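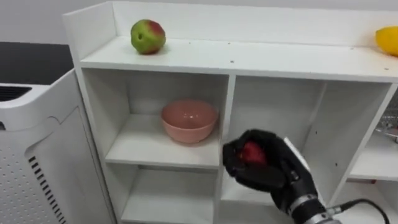 Figure 11.1 Fruit on an open shelf.

Chapter 11
Storage in the Small Home

Most homes run out of storage before they run out of floor. A bedroom may have plenty of open space in the middle and still have no good place for a winter coat, a box of papers or a spare set of sheets. This chapter looks at how storage is planned, how shelf units are built, and how much weight they can carry.

Before choosing any furniture, the planner makes a list of what has to be stored and how often each item is used. Things used daily belong between knee and shoulder height. Things used once or twice a year can go higher — or under a bed. The list is then compared with the wall space left over after doors, windows and heaters are marked on the floor plan.

The floor plan should also show clear walking space. In the Ustivis apartment, used for the exercises in this chapter, the passage beside the bed is 33 inches wide. A drawer 22 inches deep, fully opened, leaves 11 inches to stand in. 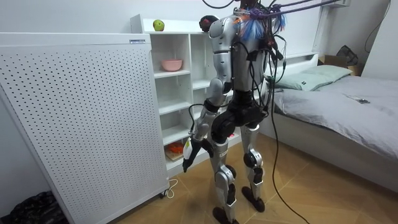

11.1 Open and Closed Storage

Closed storage hides its contents and keeps out dust. Open storage costs less and is quicker to use, but everything on it stays in view. Many units combine the two. The Holtex and Durkon units compared in Table 11.2 have the same outside dimensions, yet the Durkon loses part of its depth to doors and hinges.

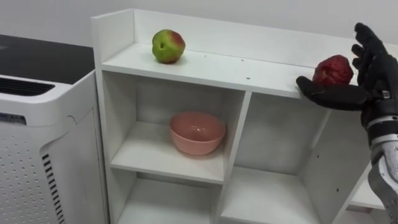 Shelf load depends on three things: the thickness of the panel, the distance between supports, and the way the weight is spread. A long panel sags in the middle well before it breaks. Dividers shorten the span, so a unit split into open cubbies, like the one in Figure 11.1, supports its top panel at several points along its length. Small holes in a panel, made for pins or fittings, have little effect on strength when they are few and far apart. The Kyriakidis method, worked through in Section 11.2, gives the load limit for a single span.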